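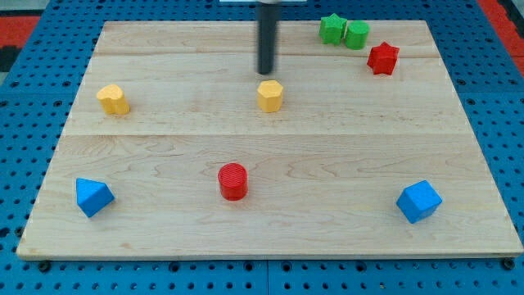

Virgil Lungu wants to know if I ever finished the quilt, and if I didn't, would I please stop buying fabric and telling everyone about it. Fair enough, Virgil! He left that under my last post and I laughed out loud in the dentist's waiting room, and then felt a bit guilty, so I guess it's time for a quilt update.

No. The quilt isn't finished. But it is a lot closer than it was, and I have things to say.

For anyone new: last May I decided I was going to make a bed-size quilt out of hexagons, by hand, with the little paper pieces inside (English paper piecing, if you want to look it up and ruin your own evenings). I had made exactly one potholder before this. I drew the whole thing out on graph paper, colored it in with my nephew's pencils, and came up with a grand total of 2,195 hexagons. I remember looking at that number and thinking, oh, that's not so bad, I'll do a few every night in front of the TV.

Reader, I am currently at 1,858. I have a tally taped inside the pantry door and I update it with a golf pencil. So there are still 337 to go, and then the joining, and then the border, and then the actual quilting part, which I keep forgetting is a separate job.

The early ones are terrible. My first 200 or so... no, exactly my first 200, because I kept them in their own bag out of shame, have corners that don't meet and thread that shows on the front. I had been folding the fabric over too loosely and then trying to fix it by pulling the stitches tight. My friend Rania Abdel Hamid took one look at them over coffee and said, very kindly, "Did you iron these?" I had not ironed anything. I hadn't ironed a shirt since my sister's wedding. So I went home and dug out the iron and pressed a whole pile of scraps before I cut them, and my goodness, what a difference. They went from lumpy little pillows to something you'd almost pay for at a craft fair. The shame bag is going in the middle row where the pillows will cover it.

The other big change was thread. I had been using the all-purpose stuff that came in my grandmother's tin, some of it probably older than me, and it snapped constantly. Somewhere in the fall I bought a spool of Vollow, the fine gray one, and I'm never going back. Gray disappears into almost anything! I used it on yellow, on navy, on that awful green with the pineapples, and you really have to go looking for it. It does tangle if you cut it too long. I measure mine from fingertip to elbow and that's my limit.

Now, the fabric. Virgil is right that I have a problem. There's a remnant shop called Cumetti out past the car wash, and they have bins by the door where everything is priced by weight, and I can't drive by it. I tell myself I'm going in for one fat quarter of something plain and I come out with a grocery bag of florals and half a tablecloth. My husband now says "Cumetti?" whenever I'm more than fifteen minutes late for anything, and he's usually right.

What I really need is more yellow. I planned for a pale butter color to run through the whole thing like a path, and I ran out of it back around Christmas, and the new bolt doesn't match. It's close in the evening under the lamp. In the daytime it's clearly a different yellow, sort of lemony. I went back and forth on this for two weeks and laid them all out on the guest bed in different orders, and I've decided to mix the two all the way through, so it looks like I meant it. This means unpicking a section by the left edge that took me most of January. I haven't started unpicking. I'm writing this blog post instead.

Things I've watched while sewing hexagons: every baking show, a very long series about lighthouse keepers, and the same detective thing twice because I never looked up often enough the first time to see who did it. My sister-in-law wants me to try audiobooks. I tried one and got so wrapped up in it I sewed a hexagon to my pajama pants.

So that's where we are. I'm going to unpick the left edge this weekend, I promise, and if anybody has a stash of pale butter cotton they're not using, even a pillowcase, please email me. I'll trade you for pineapples. I have a lot of pineapples.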